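Scrap Metal Should Be Picked Up at the Curb

My town collects paper, glass, bottles, leaves and, in January, Christmas trees. It does not collect scrap metal. If you have an old rake head, a bent shelf bracket or a dead toaster, you drive it to the transfer station in Kostgate, 11 miles out, between 8 a.m. and noon.

I think this is a mistake, and an easy one to fix.

Most households don't have much metal at one time. It builds up slowly in garages and under porches. A neighbor of mine, Marta Boiko, kept a broken lawn chair for two summers before she gave up and put it out with the trash. She knew it could be recycled. She also works mornings and doesn't own a truck.
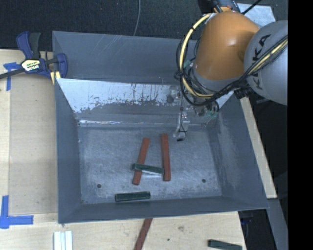 The usual objection is cost. A separate truck on a weekly route would be expensive, and I'm not asking for one. Tullen, the next town over, sends a truck out twice a year, in June and again in the fall. Residents sign up ahead of time, so the driver only goes where there is something to load. Some 80 homes signed up for the first round. The town sells what it collects, and the money covers part of the driver's pay.

The second objection is that scrappers already do the job for free. They do some of it. They will take a water heater or a stove. They won't stop for a coffee can of hinges, and they don't come down every street.

Hanna Skoryk raised the idea at the budget meeting in the spring and was told it would be looked at next year. I was told the same thing when I wrote in. A trial on a few streets would cost little and could be done before winter. If too few people sign up, drop it. Until then, my own pile is behind the shed, and it got bigger again last month when the gutter came down.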